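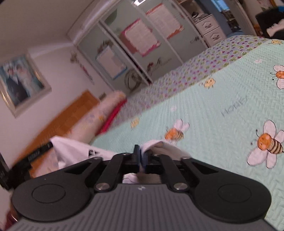
White cloth over the bee bedspread, shirt and book at the edge of the bed.

November, 4:10 pm. Folding notes, bedroom.

Tuva B. still says a bed is as good as a table for folding. I'm not convinced. The spread is quilted, and a T-shirt laid on quilting doesn't slide flat the way it does on a hard top. You smooth one wrinkle and push it into the next. Patricio's answer is to smooth harder. I have doubts about that too.

Also not sold on the "200 strokes and it lies flat" rule from the Jatham handout. Who tested that, and on what fabric?

Things to settle before we write any of this up:
- Start from the hem or from the shoulders? Svenja says hem. Her reasons change each time I ask.
- Sleeves in first, or body in half first.
- Whether the pillow stays on the bed. I'd move it.
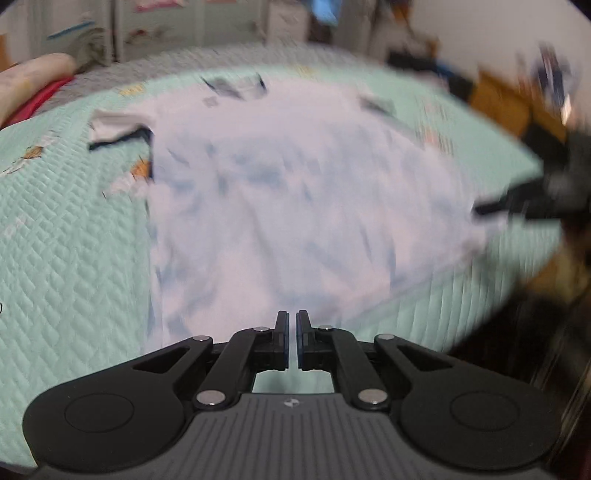

The dark trim at the neck is at least some help. With a plain white shirt on pale green I lose track of which edge is which, and a dark band gives me something to line up against. Abelardo thinks this is cheating and wants all-white only. Fine, but then he can do the folding.

Sheet 236 in the binder claims the bed method is faster. It gives no times. Leaving it out until somebody shows me some - and asking Patricio for a plain, unquilted cover to compare.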